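Chapter 4
Collecting Demonstrations

4.1 Why demonstrate at all
4.2 Guiding by hand
4.3 Remote control
4.4 What to record
4.5 Judging a demonstration
Exercises

Chapter 3 treated motion as something the programmer writes down. For many household tasks this is a poor starting point. The person who can do the task in a few seconds often can't state the path, the grip width or the moment of release. In this chapter the task is shown to the robot, and the program is replaced by a set of recorded examples.

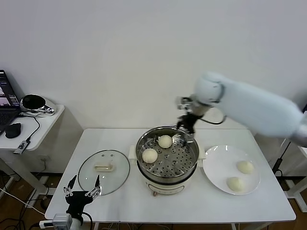
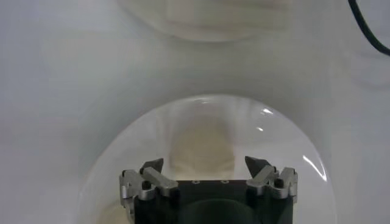 Figure 4.1 The bun-serving task. First view: the table, with steamer, plate and glass lid. Second view: close range, from a camera at the gripper, fingers open.

The task in Figure 4.1 will be used throughout the chapter. Steamed buns are to be moved from a steamer basket to a plate. It is a short task, but it raises most of the questions that matter. A bun is soft, so a grip that is safe for a wooden block will leave a dent. The rim of the basket limits the directions from which the fingers can approach. The lid is clear, and clear objects are hard for a camera: their edges appear mainly as bright bands and glare, and whatever lies behind them shows through.

There are two common ways to show a task. In the first, called hand guiding or kinesthetic teaching, the operator holds the arm and moves it through the motion while the joints are kept slack and their own weight is balanced by the motors. In the second, called teleoperation, the operator moves a separate device and the arm follows. The device may be a joystick, a tracked handle or a smaller arm with the same joint layout.

Hand guiding needs no extra hardware, and the operator feels contact directly. Its drawbacks are practical. The operator's hands and body get into the camera views, and guiding two arms at once is tiring and imprecise. Teleoperation keeps the views clear and suits two-arm work, but contact is felt weakly or lost – many operators squeeze too hard until they learn to judge the grip by eye.

Either method must produce the same kind of record. At each time step we store the joint positions, the gripper opening, the commanded action and one image from every camera. A fixed view shows where things are on the table. A view from the gripper shows how the fingers stand relative to the object in the last few centimeters, where the fixed view is often blocked by the arm itself. Neither replaces the other.

Two data sets are supplied with the exercises. The Borora set holds 128 teleoperated demonstrations of bun serving. The Dusell set holds 72 demonstrations of the same task by hand guiding. Both use the Horgan file layout given in Appendix B. A larger set, Brevirura, with 2,000 demonstrations of mixed kitchen tasks, is used only in Section 4.5.

Readers will find that the number of demonstrations is a poor guide to their value. A set in which the plate never moves teaches the robot one place to put a bun. Variation should be planned before recording starts, and the starting layout should be written down for each run. Failed runs should be kept and labeled – Section 4.5 makes use of them.

4.1 Why demonstrate at all

Consider first what a written program for the serving task would have to contain. It needs a position for each bun, an approach direction that clears the rim, a closing width, a lift height and a release point on the plate. Each value can be measured for one layout. Once the basket is turned or a bun sits against its neighbor, at least one of them has to be measured again.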